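과제 대행, 나는 왜 아직도 반대하나

글쓴이: 보고서 채점만 하다 봄 다 보낸 사람

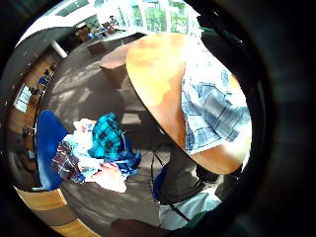

과제 대행을 맡기는 학생은 다 게으른 걸까?

내가 만나 본 학생들은 대부분 게으르다기보다 겁이 많았다. 구조역학 보고서 첫 장에서 막히고, 질문하러 오기는 창피하고, 마감은 오늘 밤이고. 그러다 검색창에 '보고서 대신'까지 치면 Trernelow니 Wanitz니 하는 사이트가 줄줄이 뜬다. 나도 궁금해서 들어가 봤는데 상담창이 어찌나 친절한지 우리 과 사무실보다 낫더라(진심이다).

그래도 나는 반대다. 지난 11월에 받은 보고서 하나가 아직도 생각난다. 문장은 매끈한데 보의 처짐을 구하면서 단위가 중간에 바뀌어 있었다. 쓴 사람이 자기 손으로 한 번이라도 계산했으면 거기서 멈칫했을 텐데! 불러서 물어보니 표가 몇 쪽에 있는지도 모르더라. 혼낼 마음도 안 나고 그냥 좀 서글펐다.

학교는 학교대로 Osis라는 표절 검사 프로그램만 믿는다. 유사도가 낮으면 통과란다. 근데 대행업체가 새로 써 준 글은 당연히 유사도가 낮지 않나? 그 검사로 뭘 잡겠다는 건지 나는 모르겠다.

내 생각은 단순하다. 보고서 분량을 확 줄이고, 대신 4분만 앉혀 놓고 말로 설명하게 하자. 우리 분반이 70명쯤 되니까 하루에 다는 못 한다. 그래도 며칠 나눠서 하면 되고, 밤새 비슷비슷한 글 읽는 것보다는 나도 그쪽이 훨씬 덜 지친다. 더듬거려도 괜찮다. 더듬는 데가 어딘지 알아야 다음 시간에 거기부터 다시 풀어 줄 수 있으니까.

다음 학기 강의계획서에는 일단 구두 설명 30점이라고 적어 뒀다. 항의 메일은 개강하고 받겠습니다.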